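Jesley 8 tablet stuck on boot logo after update, wifi drops once it does start
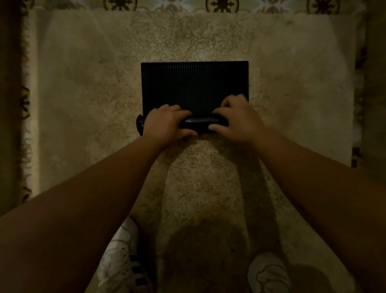

Ro-un Yeo

Status: open, waiting on customer
Device: Jesley 8, wifi only, 2 GB model
Site: Pultville branch library, front desk

Thursday, first call

Horacio rang from the front desk. Tablet took the May system update overnight, now sits on the Jesley logo. Goes round, dims, comes back. Battery showed full on the charger before that so not a flat battery.

Asked him to hold power for 15 seconds. Restarted, same logo. Did it again with the charger unplugged, same.

Volume up plus power gets the recovery menu. Good, so the thing isn't dead. Told him NOT to pick factory reset yet, the sign-in sheets for the seniors' class are saved on the tablet and nowhere else. Wiped the cache partition instead. Menu says done. Reboot.

Booted to the home screen this time but slow, a long wait on "optimizing apps". Horacio went to serve somebody and left it going. When he came back it was on the lock screen.

Second call, same day

Wifi. Connects to the staff network, gets an address, drops off after a couple of minutes. Phone next to it stays on fine so I don't think it's the router.

Tried:
- forget network, rejoin. No change
- airplane mode on and off. Came back, dropped again
- turned off the battery saver thing. No change
- guest network. Same drop, so not the password or the staff filter
- moved it off the desk to right under the access point. Same

Got him to copy the sign-in sheets to a USB stick with the little adapter while it was behaving. All files open on the desktop, he checked each one. OK so reset is allowed now if we need it.

Build number ends in 90. The tablet from the Montes branch is the same model and it's still on the old build, no trouble at all with wifi. Pretty clear its the update.

Notes from Kwesi Akolgo (escalated)

Seen this on two others. The update turns on the wifi "smart switch" setting and on the wifi only model it goes looking for mobile data that isn't there, gives up, and drops the connection. Setting is under Network, Advanced, right at the bottom. Turn it off and restart, has to be a full restart, sleep doesn't count.

If the setting is greyed out, clear the data for the Firano launcher first. You'll lose the home screen layout, nothing else. Take a photo of the layout before you do it.

Boot loop is a seperate problem as far as I can tell. Cache wipe fixes most of them. If it loops again after the cache wipe, send it in, don't keep restarting it.

Me again

Called Horacio back. Setting was greyed out, naturally. Cleared launcher data, icons all went back to default, colour theme gone too. Setting now available. Off. Full restart.

Stayed connected while we were on the phone. Left the catalogue page open and refreshing, no drop. Asked him to leave it running till close.

Home screen: he's putting the catalogue, the room booking page and the printer app back. Printer app wanted a fresh login. Bohumila has that one, not me.

Message from Horacio, 4:40 pm

still connected. one thing, screen rotation is stuck sideways now?? was fine before lunch. also the keyboard has gone to US spelling and its underlining everything in the class notes

Reply

Rotation: swipe down from the top twice, tap the lock icon so it says auto. Launcher reset does that. Keyboard: Settings, Language, Keyboard, change English (US) to English (Canada). If Canada isn't on the list tap Add, it downloads, you'll need to be on wifi for it.

Also please turn OFF automatic system updates for now. System, Updates, three dots in the corner. There's supposed to be a fixed build coming, no date from Firano yet. Jeferson is holding the Montes tablet on the old one until then, so don't let anyone press Install on that one either.

To do
- Bohumila: printer login on the Pultville tablet
- Horacio: confirm it boots clean from fully off tomorrow morning, before opening
- me: move the sign-in sheets to the shared drive so they aren't only on the one tablet
- Kwesi: add the greyed out setting to the help page, current page doesnt mention it

Leaving ticket open till the cold boot is confirmed. If it hangs on the logo again just reply here and I'll book the courier.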